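Falum Pass Visitor Guide
Section 4: Setting up your pass and getting out of the station

Revised April 16, 2018, following the changes to the harbour ferry. If your copy of this guide still mentions the funicular, please recycle it. The funicular is a café.

Your Falum Pass covers the Merkeler railway as far as the summit halt, the harbour ferry, the town buses in Hestamach and entry to the Furukawa garden. It doesn't cover lunch, the toboggan run, or the man with the telescope on the promenade, who has been asked several times to stop saying that it does.

Before you begin

You will need the card, the paper wallet it came in, and the booking email, either printed or on a phone with some life left in it. The number on the wallet and the number on the card should match. If they don't, you have someone else's pass, and they presumably have yours. Take it to the visitor office at the north end of the platform and ask for Anisa Ngau, who has seen this before.

4.1 Activating the card

1. Find the green reader beside the ticket hall doors. The red reader next to it belongs to the bicycle lockers and will take no interest in you.

2. Hold the card flat against the reader with the sun symbol facing outwards. Keep it there until the reader beeps twice. One beep means it has noticed you and is thinking.

3. Choose your language. The screen returns to the start after 13 seconds of indecision, so couples may wish to agree on one beforehand.

4. Type in your arrival date and the last four digits of your booking number. Press the tick.

5. Wait for the receipt and put it in the wallet. It looks like rubbish and has the feel of rubbish, but it is your proof of activation if the card stops working halfway up a mountain.

Note: The pass starts on the day you activate it and runs for consecutive days. It can't be paused for rain. If the forecast for tomorrow is splendid and today is a write-off, activate it tomorrow and spend today in the museum, which is free anyway.

Caution: Don't punch a hole in the card to hang it on a lanyard. The aerial runs round the edge, and a replacement means a form, a passport and a fair wait.

4.2 Children and family passes

1. Activate the adult card first. Child cards attach themselves to whichever adult card was read last, so leave no gap for a stranger to step in.

2. Hold each child card to the reader in turn. The screen shows a small duck for every child accepted.

3. Check the ducks against the children.

Children under four travel without a card but still need a place on the Merkeler railway, and the guard will want to know about the pushchair. Folded pushchairs go in the end carriage. Pushchairs that used to fold go in the end carriage as well, after a struggle.

4.3 Booking a seat on the railway

The pass pays for your journey but doesn't hold a seat. Trains have 44 seats and a waiting room's worth of people who would like one. From the start of the season until the middle of October, book before you travel.

1. At the reader, press Seats, then the picture of the mountain.

2. Pick a departure. Those in grey are full. Those in pale grey are also full, but the designer was feeling hopeful.

3. Pick the return at the same time. You may change it later, up to the moment that train leaves the summit.

4. Be on the platform when the bell rings. Unclaimed seats are given away at the second bell, and arguing with the guard has never been known to delay the second bell.

Note: The view is on the left going up. Everybody knows this now, so the left fills first. The right-hand side has a very good view of rock, and in the upper section a waterfall that the left-hand side misses entirely. 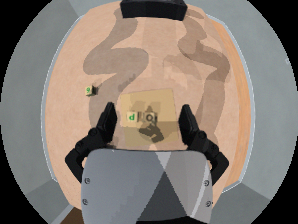
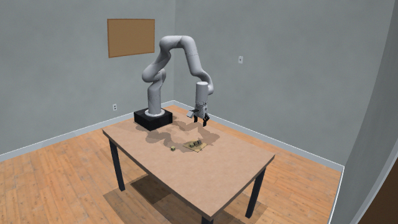
Can I break my railway journey at the middle halt and carry on later the same day?

You can, provided you tell the guard before the train reaches the halt and book a seat on a later departure at the reader there. Your original seat is released as soon as you get off. The last train up doesn't stop at the middle halt at all, so check the board before you wander off to look at the chapel.

4.4 Using the ferry

1. Walk down to the harbour by the covered steps. There are 233 of them, and going down is the easy half. The town bus does the same trip by a longer road and is included in your pass.

2. Show the card to the crew. There is no reader on the jetty any more. It went into the harbour during a storm and the replacement followed it.

3. Board when the chain comes down, and sit anywhere except the bench marked for crew, which is where the heater is.

Caution: In a north wind the ferry may skip the garden landing and go straight across to the far shore. The change is announced once, quietly. If you see people in walking boots getting off and the gardeners staying on, ask.

4.5 If the card won't read

Take it out of the wallet. Take it away from your phone and your hotel key. Try again, slowly, as if you had all day. Most complaints end at this point.

If it still won't read, show your receipt to any guard or crew member and they will let you travel as normal until the visitor office opens. Lost cards are replaced once without charge. The second time you pay, and the third time you are likely to meet Toshiko Nomura, who runs the pass scheme and will be perfectly nice about it.

4.6 When you leave

Drop the card in the box by the station exit or keep it as a bookmark. Any pass not activated by the end of the season can be exchanged for one for the following year at the visitor office, on production of the booking email. Section 5 covers luggage, dogs and the toboggan run.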